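[Skerano-house] Laundry room baskets, and the lint question
From: Michalis Manolakis

Replies in order, so they don't get lost.

1. Baskets. The white woven one is the kind I'd like us to stick with. Rectangular with rounded corners, thick braided rim all the way around, and a closely woven bottom. 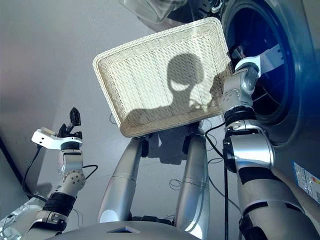

2. Washer doors. Please leave them open after the last load of the day. The gasket on the left machine smelled musty again in October. I wiped it down with vinegar and it was fine by the next morning.

3. Lint. See below.

Bohdana Sydorenko wrote:
> I went to Greton to price replacement baskets. The plastic
> ones are cheaper, but the handles split on the last set and
> I don't want to buy them twice. Woven ones run $23 each.
> Do we want liners? Without one, small socks get caught
> in the weave, and dark things come out with lint on them.
> Also, can somebody tell me if the shelf over the dryer
> will take a full basket? I'd rather not find out.

$23 is okay with me. Get two and put the receipt in the folder. No liners for now. I'd use a mesh bag for the socks, and there are several in the drawer under the sink.

The shelf is 13 inches deep and the brackets are only into drywall on one side. Empty baskets only, please, until I can move that bracket over to the stud. Full ones can go on the folding table.

For the lint, shake the basket out over the trash and go over the inside with the brush attachment on the vacuum. Don't hose it down. I did that with my own and it took days to dry.

Detergent is down to the last box. I'm going past Moroz this week and can pick some up if nobody else has.

Michalis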